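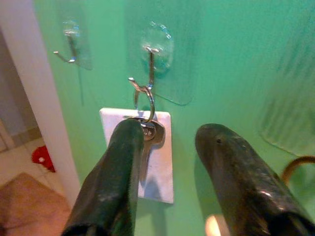 全文约 2800 字 · 阅读需 8 分钟

Rumetero 挂钩小件数据集 说明文件

版本更新于 2023年10月13日

先说这是个什么东西吧。Rumetero 是我给 Dremeo 项目攒的一个小数据集，内容很窄：夹爪从墙上的挂钩取小件，再挂回去。钥匙、钥匙圈、小挂牌，就这些。目前一共 581 条，最早的一批是八月录的，后来陆陆续续补到现在。我本来打算等凑够 1000 条再公开，但有几个朋友一直在催（你们知道我说的是谁！），那就先放出来，边用边补。

为什么挑钥匙？因为我训练的第一版策略在桌面上抓方块抓得挺像样，换到墙面就全乱套了。钥匙圈又细又反光，挂在钩子上还会晃，夹爪稍微碰一下它就转个角度。桌面抓取练出来的那套“从上往下、合拢、抬起”的习惯，到这里一点用都没有。你得从下面或者正面过去，夹住以后先往上送，让圈从钩尖上脱出来，再往后退。顺序一反，钩子就跟着一起受力，透明胶垫迟早被你拽下来。

目录结构

根目录下面有三个文件夹。

episodes：每条示范一个子文件夹，里面是腕部相机的图像序列、关节角、夹爪开合度和时间戳。
labels：人工标注，包括任务类型、结果、物体类别、钩子的类型，还有我随手写的备注（备注是中文的，有些写得很潦草，先道个歉）。
splits：训练和测试的划分，纯文本，一行一个编号。

图像帧率是 30，关节数据的采样比图像密，所以读的时候要自己按时间戳对齐。我提供了一个 align 脚本，默认取最近邻，想做插值的话改一个参数就行。别直接按序号去对，我自己就犯过这个错，训练了整整一晚上，loss 还降得特别漂亮，结果一上机动作总是慢半拍，查了两天才查出来是对错了帧。

相机和夹爪

只有一路腕部相机，没有外部视角。很多人问能不能加一路，短期内不打算加。Dremeo 的目标就是只靠手上的视角把活干完，加了外部相机训练起来是舒服，部署的时候又得多装一个东西。

夹爪的两根手指是深色的，圆头，表面发亮，画面里会一直看得到它们。这对训练其实是件好事，模型可以直接看到指尖和目标的相对位置。坏处是手指的高光会跟着灯光变，有时候指面上一道白亮的反光比钥匙本身还抢眼。我试过把手指区域遮掉再训练，效果反而差，所以发布的版本保留原样，遮罩文件放在 labels 里，想试的可以自己打开。

墙面和挂钩

背景以薄荷绿的墙为主，钩子是透明胶垫加银色金属钩的那种。透明胶垫对视觉来说很讨厌：边缘几乎看不见，凸起的地方又全是小气泡和反光。深度估计在这里基本不可信，所以我干脆没放深度图。

同一面墙上会有好几个钩子，有的挂着东西，有的空着。这是故意的。早期只贴一个钩子的时候，模型学会的是“往画面中间伸手”，根本没在看钥匙。后来多贴了几个，空钩子当干扰项，它才老实起来。有些示范里钥匙后面还垂着一张白色小卡片，上面什么字都没有，钥匙和手指的影子会落在卡面上。这种情况请特别留意，影子的边界在白底上很清楚，我的第一版检测器经常把影子当成第二把钥匙，框得还特别自信。

任务类型

标注里的任务分四种：

取下：从钩子上取下目标，退到安全位置后结束。
挂回：夹着目标开始，挂上钩子并松开后结束。
换钩：从一个钩子移到另一个空钩子。
只接近：张开夹爪靠近目标，停在可以合拢的位置，不合拢。

“只接近”这一类是后来加的，我觉得它比看上去有用得多。把手指张开送到钥匙两侧，听起来简单，可大部分失败都出在这一步：一根手指太靠前，先把圈顶歪了，后面怎么夹都不对。单独录一批，训练的时候可以给它加权重，也可以只拿来微调。

采集方式

全部是遥操作，用的是 Hollurik 手柄套件，我自己改过映射，把手腕旋转单独放到左手。刚开始旋转和平移都在一只手上，录出来的轨迹全是小抖动，拿去训练等于教机器人手抖。改完以后顺多了。早期那批抖得厉害的我没删，标成了 shaky，默认不进训练集。

每录完一条，把钥匙重新挂一次，角度随意，不要刻意摆正。底座位置每录一小组就挪一挪。灯光我没有严格控制，白天晚上都有，影子方向也就各不相同。想要干净一致光照的朋友，这个数据集可能不太适合你。

画面边缘会出现各种杂物，比如门框、瓷砖地面、垫子、线缆。我没有裁掉。家里就是这样的，模型迟早要面对。

标注里容易踩的坑

结果字段有三个值：success、fail、partial。partial 指的是钥匙离开了钩子但没有夹稳，或者挂上去了但圈只搭在钩尖。不同的人对 partial 的看法可能不一样，如果你只想要二分类，我建议把它并到 fail 里。

目标被手指挡住的帧，我照样标了目标框，框的是估计的完整范围。如果你要训练检测器，请先按 occluded 字段筛一遍。

钥匙圈和钥匙是分开标的两个框，父子关系写在 parent 字段里。有人把两个框合并成一个用，也行，但是夹取点大多落在圈或者钥匙头附近，合并以后中心会往下偏，夹爪就老去夹钥匙齿那一段。

划分

测试集单独留了 225 条，剩下的都是训练集。划分是按录制批次来的，同一批不会同时出现在两边。请不要随机打乱重分！同一批里的相邻示范长得太像了，随机分出来的分数会高得很好看，上机就露馅。

不包含什么

没有力觉数据，手上没装传感器。没有语言指令，Tillman 那边在做一套配套的文字描述，等他们弄完我会把链接补进来。没有双臂任务。也没有大件，衣架、雨伞、包之类的都不在范围里，夹爪开不了那么大。

已知问题

有少数示范开头会多出一小段静止画面，是我按了录制以后还在找手柄。加载器里有个 trim_idle 选项可以去掉，默认是开的。

腕部相机对焦偏近处，远处的墙角会糊，贴得太近的胶垫也会糊。我本来想换镜头，换了以后标定又得重来，就先这样了。

夹爪开合度的零点在八月的批次里有一点偏移，修正值写在每条示范的 meta 里，加载器会自动处理。自己写读取代码的话别忘了加上。

使用和反馈

研究和个人项目随便用，商用请先来信打个招呼。用了以后如果有结果，好的坏的我都想听，尤其是坏的，最好附上示范编号，我可以翻出来对着看。发现标错的直接提 issue，写清楚编号和帧号就行，我一般攒一批统一改，改完会在更新记录里列出来。

下一步打算补挂回这一类，现在它的数量最少，成功的比例也最低。另外想换一种颜色的墙试试，白墙配透明胶垫估计会更难，等我把现在手头这批标完就开始录。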